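Werance Rule

The Werance Rule is a set of good-practice rules for testing robot arms in simulation. It covers how a simulated grasp is set up, recorded and reported. The current text took effect on 6/1/20 and has 24 clauses.

Scope

The rule applies to single arms with a hand that holds one small object. Scenes are kept plain - a flat background and no table are allowed - so that runs from different sites can be compared.

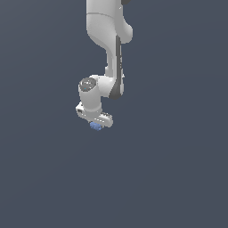 Recording

Each trial is run 36 times with the same settings. Still views are saved with the run log, and the held object must have a color that stands apart from the arm. A blue object against a white arm meets this clause. Failed runs stay in the log and may not be replaced.

Reports list the software version, the starting pose and the grip force. A missing entry makes the report void until it is corrected.

Use and criticism

Plondlow adopted the rule in November, and Bimatcombe uses it for in-house checks only.

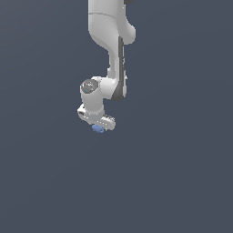
Araújo has objected that the rule says too little about contact and friction, and that a grasp can pass all 24 clauses and still fail on a real arm. A revised friction clause is in draft.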